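# Unit 4: Costing a Two-Arm Bench Cell

Course notes, Equipment Planning for Small Automation Projects
Instructor: Hina Dhanial. Lab sections: Ridwan Nasution, Room 302

Read Unit 3 first (lead times and spare parts). Bring your draft equipment list to lab.

## 4.1 Start from the task sheet

Most first drafts in this course start with the arms. The student finds an arm in a catalog, likes it, and then looks for work it can do. Budgets built this way tend to run short, because the arm price gets attention early and everything attached to it gets a single line marked "misc."

Start with a task sheet. Write down what is picked up, where it is, where it goes, and what it must not touch on the way. For food handling tasks, add the softness of the item, the shape of the container, and any liner or paper that could be dragged along with the item. The class task this term is moving steamed buns from a steamer to a plate.

From the task sheet you can work out reach, payload, and finger length. Payload is rarely the limit for buns. Finger length often is, because the gripper has to go down past a metal rim without the wrist hitting it. Measure the container you will really use. Prasetyo Ginting's group last term measured a shallow pan, switched to a steamer in April, and had to reorder fingers. 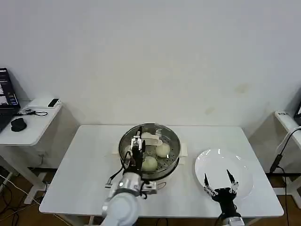 *Figure 4.1. Bun transfer task: one gripper lowered into the steamer tray, the second at the plate.*

Look at how much of the working area in Figure 4.1 is not arm. There are side tables on both sides, a laptop, a monitor, and cables on the floor and hanging from the table. All of that needs a line in the budget or a note saying who already owns it.

## 4.2 The five cost groups

Use these groups on your worksheet. Don't merge them.

| Group | What goes in it |
|---|---|
| A. Motion | Arms, controllers, mounts, power supplies |
| B. Tooling | Grippers, fingers, brackets, adapter plates |
| C. Station | Work table, side tables, lighting, floor cable covers |
| D. Computing | Control computer, display, software, storage |
| E. Task goods | Containers, plates, liners, food items, cleaning supplies |

Group B is the one people underestimate. Grippers and arms from different makers often need an adapter between them. In the lab quotes we use for practice, the Bendine gripper does not come with one, and the Tullis arm kit includes one only for Tullis tooling. Read the line items and write down what is missing.

Group E looks small, but it repeats. Soft food wears out as a test object. If you plan 7 weeks of trials, price 7 weeks of buns and liners.

## 4.3 One arm or two

A second arm doubles most of Group A and Group B. It does not double C or D. Before you ask for it, answer these in writing:

- Does the task need two things held at the same time?
- Can a fixture, clamp, or stand hold one of them?
- Will the second arm be used by another project?

Syahrul Jugah's sample proposal (in the course folder) is a good model. It prices the one-arm version with a plate holder next to the two-arm version and lets the reader compare.

## 4.4 Quotes

Get at least 2 quotes for any item in Groups A and B. Ask each vendor for:

1. Unit price and what is in the box
2. Lead time, in weeks
3. Price of spare fingers and replacement cables
4. Shipping, duty, and installation
5. Warranty terms, and who pays return freight

The Flirnon practice quote leaves out item 4 on purpose. Your worksheet should show how you handled the gap. Writing zero is not acceptable. Write "not quoted" and carry an estimate with its source.

## 4.5 Before lab

Fill in the worksheet for the bun task with both the one-arm and two-arm versions. Use the practice quotes only. Mark each line as buy, borrow, or already on hand. Arsalan Bangash will check table sizes and outlet locations with each group during the first half hour, so have your floor sketch ready, with cable runs drawn in.

Worksheets go in the tray by the door of 302. Late ones lose one letter grade.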